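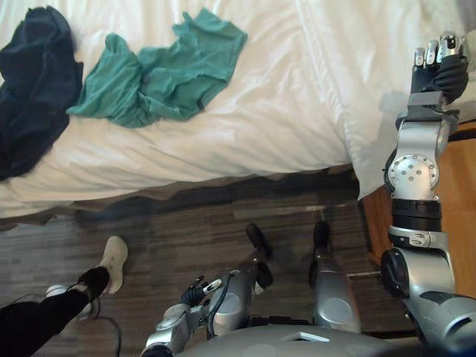 The Wellgate wool store opens to the public on 2 days a year, and we went on Wednesday, July 28, 2021, the winter one. We drove up the night before and stayed at the motel on the main street. I had packed badly and spent too long deciding between layers. Something navy and a teal shirt ended up on the white duvet, and neither would have been warm enough. The store is a long tin shed with a concrete floor and no heating, so bring a proper coat.

Entry was $5, paid in coins at the side door. Sharada Kurian took our group. She classed wool for years before moving into the office and she knows the building well. We started at the receiving dock, where the bales come off the trucks and get weighed. The one on the scale had 1236 stencilled on it, and she used it to explain how a lot is followed from the farm to the sale.

From there we went to the sampling floor. A steel tube is pushed into each bale and the core goes off for testing. You can handle the samples. Fine merino and crossbred feel quite different side by side, even to someone who buys all their jumpers at the shops. My hands were greasy with lanolin until lunch.

The old Clitell press is upstairs. It hasn't been used for production since the new one went in, but Đức Kiều keeps it going and ran it for us. It is loud – they hand out earplugs – and slow. He answered questions for a good while afterwards, mostly from a retired shearer who disagreed with him about the packs.

Lunch was soup and a roll from the Thampi van in the car park. The afternoon talk on dyeing was full, so book that when you arrive. Parking is on the grass and was muddy near the gate. The other open day is in December.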